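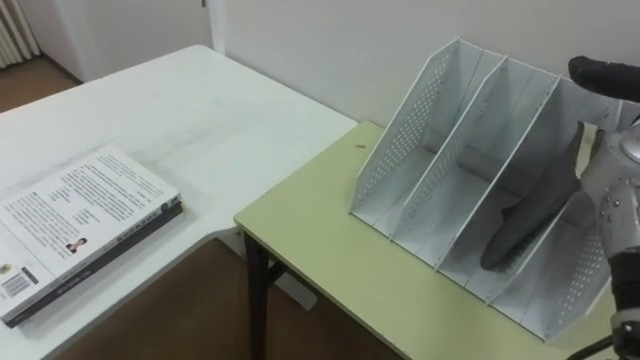

The file organizer trick for shoe insoles. You have seen it, I have seen it, it's been going around since September and everybody who posts it swears it changed their closet. I have doubts. Thread.

The claim goes like this. You pull the insoles out of your shoes, stand them up in the slots of a desk file organizer, and the little holes in the metal let the air through. They dry faster, they keep their shape, and you can always find a matching pair.

Let me take the air part first, as it's the part people repeat the most. An insole that's leaning on a chair leg also has air on both sides. So does one lying across a cooling rack. The holes are nice. I'm not convinced they do any more than that.

I did try it, before anyone asks. White perforated organizer, three slots, slanted dividers with a slope to the top edge. It was made for paper and it looks like it was made for paper.

My dark gray pair went in toe down, heel up. That's the way most of the posts show it. Mine leaned over on the diagonal and stayed there, and by the next morning the toe end had a bend in it that I did not put there on purpose.

Could be my insoles. They're thin and a bit curved to start with. A stiff cork one might stand up straight like a soldier. But the posts never say "works if your insoles are stiff." They say "works."

Also: the slots get narrower toward the bottom. Fine for a folder. For a foot-shaped thing it means the toe sits in the tightest spot with the least air moving past it. If you're doing this for the drying, that's backwards. The toe is the part that needs it.

So flip it, heel down? Tried that too. The heel end is wide and padded and doesn't want to go all the way in. It sat high and tipped over when I bumped the table.

Now the money. The Flolitz organizer people keep linking to is metal and looks decent, I'll give it that. But if you're buying a desk organizer new just to hold insoles, please look at a shoebox and four clothespins first and think about your life.

The Selik shoe rack has a wire shelf on top that does the same job, and you may already own something like it. Lay them flat on the wire. Done. It isn't pretty and it won't get likes.

Somebody sent me the Cerier blog post with the "70 percent faster drying" line. I read the whole thing. There's no description of how they measured it, what they compared it to, or what kind of insole it was. Seventy percent faster than what? Than leaving them in the shoe? Well sure. Anything is faster than leaving them in the shoe.

Which is my real complaint. The good advice in all of this is "take the insoles out." That's it, that's the tip. It's free and your mother probably told you. The organizer came along later and took the credit.

I will say where I think it's useful, to be fair. If you rotate between a few pairs and the insoles all look alike, one slot per pair is a tidy way to keep them from getting mixed up. That's a sorting job, and sorting is what the thing was built for.

And if it's an old organizer that was going to the thrift store anyway, go ahead. You're out nothing. Wipe it down now and then, the grit collects along the base and the corners are annoying to get a cloth into.

Don't park it by a radiator, though. I saw that in two of the popular posts. Plenty of insoles are foam and glue, and I wouldn't trust either one next to steady heat.

A reply under my last closet thread said I "hate every hack." Not true. I still use the tension rod for spray bottles. I still store my boots with rolled-up magazines in them. I like a trick that does what it says — my list of those is just short.

The Fairclough forum has a long thread on this, 340 replies last I looked, and it's mostly people posting photos of insoles the minute they put them in. Hardly any from a week later. I would love a week-later photo. Send me one.

Where I've ended up for now: insoles out at night, flat on the wire shelf, shoes open next to them with the tongues pulled up. The organizer is back to holding the gas bill and the takeout menus.

If yours stand up straight and stay that way, tell me the brand and how thick they are. I'm willing to be wrong about this one — the bend in that toe bugs me and I'd like to know if it's only mine.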